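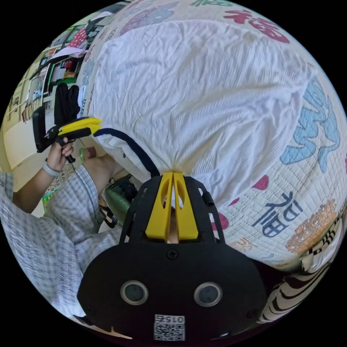
Gerlach Hand-Held Gripper Pair

I get asked a lot what I'd buy first for a cloth handling study, and my answer is the Gerlach pair. Two grippers, one for each hand, black bodies with yellow fingers. You work the fabric with them yourself, and your demonstrations become the training data for the robot arms later on.

We put the set through a proper trial at Sestgate before listing it, and I got a bit carried away (the plan was 400 demonstrations and we ended up with 3000!). Everything was recorded in ordinary homes, on beds and mats and sofas, with whatever cloth people had lying around. Then we trained the same policy twice -- once on the full set, once on a cut-down set from a single room -- and ran both on 126 folding attempts with fabrics neither had met.

The one trained on many homes won easily. What surprised me was where it won. Flat folding came out pretty close, but picking up an edge from a crumpled heap was a different story, and the single-room policy kept grabbing two layers at once. Thin, wrinkly cloth is still the hardest for both of them. I'd love to see somebody crack that.

A few practical notes. Pinch close to a hem if you can, it gives much cleaner starts. Go slower than feels natural. And recalibrate the pair after every 13 sessions or so, or your finger widths will start to drift.

In the box: left and right gripper, spare fingers, charging lead, printed setup guide. The Loson carry case is sold separately.

Sold and shipped by Grandorar. Page updated November 2018.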